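Parts bin

A parts bin is an open-topped container used for keeping small components together and within easy reach of the person who needs them. Bins of one sort or another turn up almost anywhere that people mend or make things, from clock shops and sewing rooms to school science departments, and although they are humble objects (most owners would be hard pressed to say where theirs came from) they have a longer and friendlier history than one might expect.

History

Before molded plastic was cheap, small parts were kept in whatever came to hand: cigar boxes, jam jars, muffin tins, and the drawers of retired kitchen dressers. The Jinwood company began selling a pressed tin bin with a rolled lip in 1933, and it was a great favorite with radio repairers, who liked being able to scoop out a handful of screws without catching their fingers. Plastov later brought out a plastic version in bright colors, and the older tin ones gradually drifted off to garages and garden sheds, where a good many of them are still doing honest work.

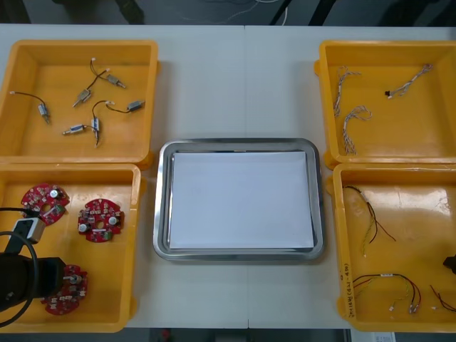
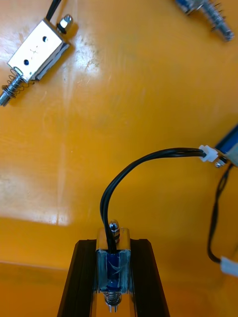
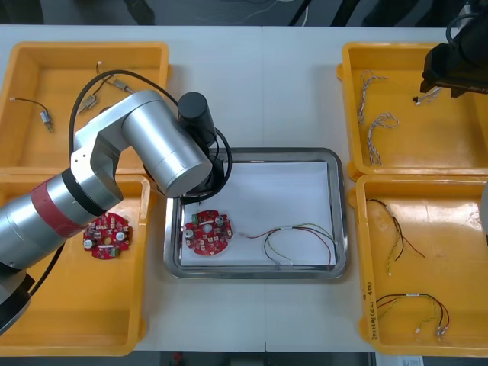 Small motors in yellow containers (first and third pictures); solenoids on an orange tabletop (second).

Sorting by habit

Writers on the subject have never quite agreed on how bins ought to be filled. Trudy Nepia, whose little handbook for home repairers went through 4 editions, favored sorting by kind, so that every spring in the house lived with every other spring. Pierina Piras preferred to sort by job, keeping all the pieces of a half-finished lamp or doorbell together until the work was done, and she was quite cheerful about the muddle this made of her spare washers. Most people settle somewhere between the two, and a bin for odds and ends seems to appear in every workshop sooner or later, whatever the owner intended.

Labels and care

Labels are usually placed on the front lip. Paper ones curl in damp rooms, so the Tamihana pattern of bin has a shallow slot that takes a slip of card. Plastic bins can be washed in warm soapy water and left upside down to dry overnight.

See also: Drawer cabinet; Pegboard; Sewing box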